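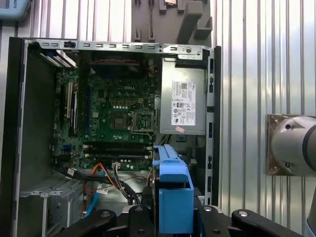

About Neltdale

Neltdale is a computer repair and refurbishing shop run by Brendan Geraghty and Siham Chidiac. We fix desktops and laptops for homes, small offices and schools, and we sell used machines that we have cleaned, repaired and tested ourselves.

Brendan started the business under the name Vasard, doing house calls in the evenings. When Siham joined, they rented a unit on Drotska Street and changed the name. We now have 4 people at the benches. Kristof Groen does most of the board work. Dirk Cuypers handles school and office orders, including pickup and delivery.

How we work

Bring your computer to the front counter or call ahead for a pickup. We look it over and send you a written price before any repair begins. The checkup costs $50, and we take that off the bill if you go ahead. Most repairs are ready within 14 days. If a part has to be ordered, we tell you when it is due.

We ask before erasing any drive. Drives from computers you give us for recycling are wiped, and you can have a signed record of this on request.

Refurbished computers

Every used computer we sell has a one-year warranty covering parts and labor. The stock list is updated each morning. Schools buying for a full classroom should write to Dirk by October for delivery over winter break.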